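4. Rehearsal Time and Ensemble Timing
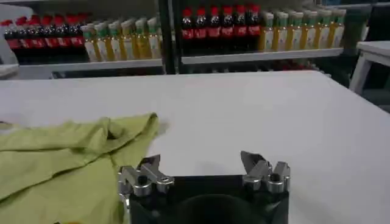 Figure 4. Cloth on the white tabletop, left side.

Does a string quartet play more closely together after a longer rehearsal? In our recordings, longer rehearsals helped only with slow music. The gap between the first and last player to start a note became smaller in the slow movements, while the fast movements showed no clear change.

We worked with the Kositby Quartet (Barta, Mészáros, Takács and Medve), who played the same 67 bars at the start and end of each rehearsal. There were six rehearsals, all held in November. Each player wore a contact microphone, and note starts were marked by hand by the second author. We left out pizzicato notes, whose starts are sharper and would have made the slow movements look tighter than they were.

The players did not agree with our measurements in every case. Mészáros rated the last fast take as the best of the set, although its timing was close to that of the first. Takács said that he had stopped watching the first violin by then and was listening to the cello instead. A change of this kind would not appear in note starts alone, and we return to it in Section 5, where bow movement is compared across the same takes.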